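3.2 Lacing as a household task

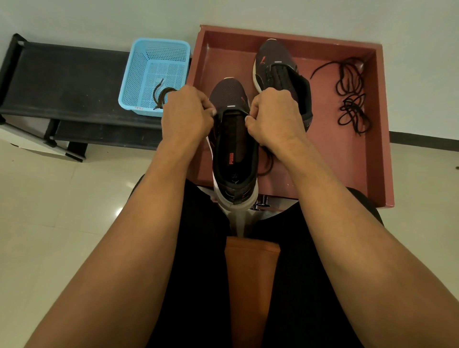 Of all the small jobs that came up in our conversations with households in Druncombe and Kukley, putting laces back into a pair of shoes was the one people were most inclined to laugh at, and then, once they got going, the one they had the most to say about. We had put it on the list almost as filler, between sewing on a button and winding up a garden hose, and we were rather surprised by how long people were willing to talk about it. One retired machinist gave us the better part of an afternoon on the subject (with tea), and we have tried to do his remarks justice in what follows.

The first matter is where the shoe goes. Many of our participants had a table available and did not use it. They sat down, set the shoe heel down in their lap or between their knees, and bent over it, much as their parents had done. Figure 2 shows the knee-held position with a black running shoe, the opening turned toward the person doing the work and the two hands meeting from either side near the top of the tongue. Held this way, the shoe is steadied by the legs, and both hands are left for the lace. People who worked at a table tended to keep one hand on the shoe the whole time, and several grumbled that it kept skating away from them.

The second matter is where everything else goes. A loose lace is a surprisingly wandering sort of object - it slides off a knee, it gets under a chair, it picks up whatever the dog has left on the carpet. Households had their own answers to this. Some used a baking sheet, some the lid of a shoebox, and one family in Kukley kept an old drawer for the purpose, along with the polish and the brushes. The shallow wooden tray in the figure, painted a muted reddish-brown and rather worn along its top edge, belongs to the same family of solutions. Its raised walls keep the second shoe and the coiled black laces together while the first shoe is being seen to. We came to think of the tray as a kind of waiting room, and the name stuck in our notes.

Colour matters more than we had expected. Black laces in a dark knit upper are hard going for older eyes, and the people we spoke to were quite frank about it. They moved nearer the window, or they felt for the eyelets with a fingertip and let the eyes rest. A participant in her eighties told us she had given up on black shoes altogether for this reason, and now wore grey ones that her grandson considered very fashionable, much to her delight.

Then there is the question of evenness. Nearly everyone had a way of checking that the two ends would come out the same length, usually by drawing them up together above the tongue before going any further. Where the check was skipped, the trouble showed itself only at the top of the shoe, and the whole lace had to be worked back through by small tugs, a row at a time. This is slow and fiddly work, and it was the part of the job most often described to us as a nuisance. The tips of the laces caused grief as well. A frayed end was twisted, licked, wrapped in a scrap of tape or dipped in nail polish, depending on the household and what was in the drawer.

We return to the matter of frayed ends in Section 4, where the Plumlow interviews, carried out the following May, give a fuller picture of mending habits.

Figure 2. Lacing a running shoe held between the knees, with its mate and coiled laces in a tray.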